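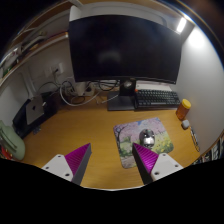
# Workstation check - desk with single monitor

Site: Mockus building, Kekora suite, desk 12
Month: May
Checked with the monitor off

Status key: OK / Fix / Watch

## Screen

- [x] **Monitor stands level on its base - OK.** Base sits flat on the desk and does not rock when the top corner is pressed.
- [x] **Screen free of cracks - OK.** Light dust along the lower edge. Wipe with a dry cloth only.
- [ ] **Screen height - Watch.** Top edge is a little high for the person who normally sits here. Lower it one step and ask again at the next check.
- [ ] **Glare - Fix.** The bright light on the right-hand side throws a patch on the white wall next to the desk. It bothers the user in the late afternoon. Try turning the monitor slightly left before anyone orders a filter.

## Keyboard and mouse

- [x] **All keys return when pressed - OK.** Mechanical board, black, with one orange key in the upper left corner. The orange key is stiffer than the others but works.
- [ ] **Keyboard position - Fix.** Sits to the right of the monitor base. It should be centered on the screen so the user is not typing with a twist in the back.
- [x] **Mouse tracks properly - OK.** Tested on the printed pad (cherry blossoms). Printed surface gave no trouble.
- [ ] **Mousepad lies flat, corners down - Watch.** One corner has started to lift. Replace if it catches a sleeve.

## Desk surface

- [x] **Wood finish sound, no splinters on the front edge - OK.** Run a hand along the full length, both directions.
- [x] **Desk bolts tight - OK.** Fusska frame, 8 bolts, all checked with the hex key. Two took a quarter turn.
- [ ] **Medicine put away - Fix.** Amber pill bottle with a yellow lid left standing by the wall. Personal medicine goes in a drawer or a bag, lid closed. Label was not read and should not be read by whoever does the check.
- [ ] **Small items cleared - Fix.** One small white item near the bottle and a slim dark one along the wall. Return to user or bin.

## Power and cables

- [x] **Plugs fully seated - OK.**
- [x] **No cable under a chair wheel - OK.**
- [ ] **Power strip tag in date - Watch.** Sulten strip, tag 2638. Tag is readable but peeling - print a new one.
- [x] **Wall outlet cover secure - OK.** This side of the building still has wiring runs from 1974, so report any warm cover the same day.

## Follow-up

Keyboard and pill bottle to be sorted before the next shift. Glare can wait until the monitor has been turned and used for a full afternoon. Lower the screen at the same time, then recheck both together. Tag reprint goes on the general list with the other strips in the suite.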